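Folding of hooded garments

The folding of hooded garments is a branch of household laundry work concerned with tops, jackets and pullovers that have a hood or a tall collar. Such clothes are harder to fold flat than plain shirts, as the part above the neck is thick, has no straight edges and tends to spring back when pressed. Several ways of dealing with it are in common use, and most can be done on a bed, a table or a lap.

Terms

The body is the part of the garment between the shoulders and the hem. The neck is the narrow part where the hood or collar joins the body. A panel is any area of cloth that has been folded over to lie on top of another. The finished shape is usually called a packet, or in some shops a block.

Surface

A table gives the flattest result, but many households fold on the bed, where there is more room and the clothes can be stacked by owner. A bed cover gives slightly under the hand, so creases made on it are softer. It also holds the cloth in place better than a polished table top, where smooth fabrics slide. Dark garments are often folded on a light cover so that edges and loose threads can be seen.

Basic method

The garment is laid out with the front facing down and the hood pulled away from the body. The sleeves are brought across the back, either straight or bent once at the elbow. The sides are then turned in towards the middle and the hem is brought up towards the neck. The hood is left until last. It may be laid down over the packet, tucked under it, or used as a pocket into which the rest is pushed.

Partly folded garments are sometimes left with the hood standing clear of the body, to be finished later when the rest of the pile has been sorted.

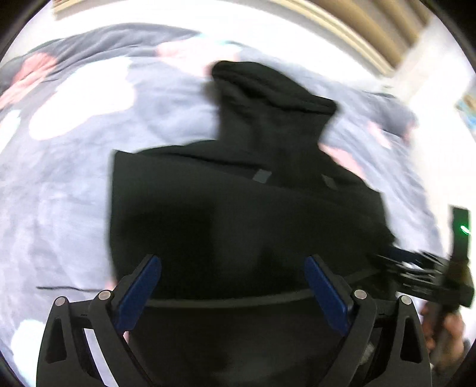
A black garment with a tall hood or collar section, partly folded on a patterned bed cover.

The order of the folds affects the finished size. When the hood is folded down first, the packet is short but thick at one end, and a stack of several will lean. When it is folded last, the thickness is spread more evenly and the top edge is easier to square off.

Variations

The Livier fold takes its name from a household guide and is the usual choice for drawers. The body is folded in thirds lengthways and the hood is flattened into a triangle before being turned down. The packet stands on its edge, so that the contents of a drawer can be seen at once.

The Vondow roll is used for luggage. The garment is rolled from the hem upwards and the hood is turned inside out over the roll to hold it closed. It takes up little space but leaves soft creases across the chest - a drawback with smooth or shiny cloth.

Shop folding is done around a card or board, which is slid out afterwards. The Stoica board, sold for this purpose, is 27 cm wide and 55 cm long when opened, and has a notch at one end for the hood.

Care of the cloth

Black and other dark fabrics show lint and pressure marks more readily than pale ones. Garments with a raised pile or a thick lining are best folded loosely and kept near the top of a stack. Drawstrings, where fitted, are laid inside the hood so that the ends do not leave a mark on the layer beneath. Zips are closed before folding, and metal pulls are turned away from the outer face.

See also
Drawer storage
Ironing
Nirker hanger
Packing of luggage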